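Home | Boards | Ask | Tags | Members | Log in

Is it worth recording 3098 simulated runs if I don't trust the simulator?

Posted October 4, 2026 by Walczak_bench

Print this page | E-mail this page

I've been handed a plan at work and I'd like somebody to tell me whether I'm being unreasonable about it. We want a learned policy that moves a small block from one place to another with a single arm. The plan is to gather 3098 episodes in simulation, driven by a person with a hand controller, and then add 15 episodes on the real arm at the end "to close the gap." That phrase comes from the slide. No one has told me where the ratio came from.

The tool we're using is called Stanar. It's a thin layer over a physics engine, with scene files, a recorder and a button that scatters the objects. I've been running it since August and it's fine as software. It doesn't crash. My trouble is with what comes out of it. Every episode looks like every other episode, and I keep being told that the number is large, as if that settled it. 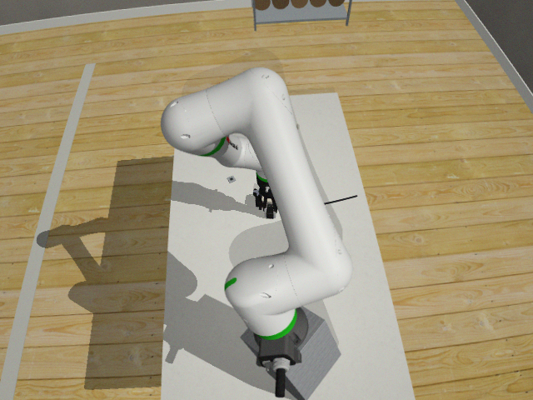
My main worry is variety. The randomizer moves the block within a small patch and leaves everything else alone: same light, same plank floor, same white mat, same starting pose. A policy trained on overhead views like this could learn to read where the block is, or it could learn that big grey shadow the arm throws across the left half of the mat and work out its own pose from that. I can't tell which from a training curve. Our real bench has a window and strip lights, and the shadow goes wherever it likes.

Second worry is contact. When the fingers close in Stanar the block sometimes sticks to them like a magnet, and sometimes it squirts out sideways at a speed I've never seen on a bench. The operators have learned to avoid the squirting by coming straight down, very slowly. So the data is full of people being polite to a physics engine.

So, two things. Would you collect the 3098 as planned? And is there any test I can run early, before we've spent the operator hours, that would tell me whether the data is any good?

Reply | Report

flostcombe_lab
Posted in reply

I'd stop well short of 3098 and train on what you have. You don't need the full set to find out it's bad. Train one policy now and run it in the simulator with the light moved to the other side. Change nothing else. If the success rate falls off a cliff, you have your answer about the shadow, and you can show it to whoever made the slide.

Then do the same with the floor. Swap the planks for flat grey. Then shift the camera by an amount you'd expect from someone bumping the stand. Each of these is one evaluation run and no operator time at all. I'd keep the seeds fixed so people can't argue that you got unlucky.

On the 15 real episodes, my advice is to do those first and never train on them. Replay the recorded actions from the real arm inside the simulator, with the block placed where it was on the bench, and watch where the fingers and the block end up. If the arm drifts, your joint gains are wrong. If the arm tracks and the block goes somewhere else, it's friction or the contact settings. You'll probably have some of both. We did — our gripper closed much faster in sim than the real one did, and every grasp we had recorded was timed to the fast version. We threw that set away.

I wouldn't get too hung up on the operators being slow. Slow demonstrations can be used. What hurts is that they only ever come straight down, so the policy never sees what a recovery looks like. Ask them to miss on purpose now and then and fix it, and keep those episodes. Most teams delete them, and then wonder why the arm freezes when it's slightly off.

One more thing. Check whether your scatter button ever puts the block near the base, where the arm has to fold up to reach it. Ours didn't, for months.

Reply | Report

nudden2
Posted in reply

just use more randomization. colors, lighting, textures, crank everything and it generalizes. we used Nudden's free texture pack and it worked first time. sim is way cheaper than real so I don't get the complaint

Reply | Report

Walczak_bench
Posted in reply

Thanks, flostcombe_lab. I'll do the light test first, as it only costs me an evening. The replay idea is better than anything in the plan.

nudden2, worked on what? Did you run it on a real arm, and how many tries did it get? "Generalizes" to a held-out set from the same simulator is the claim I already have on a slide. I'm not against cranking the textures, but a new floor color won't stop the block from sticking to the fingers.

I'll post the numbers when I have them, whichever way they go.

Reply | Report

Back to board | Previous thread | Next thread | Top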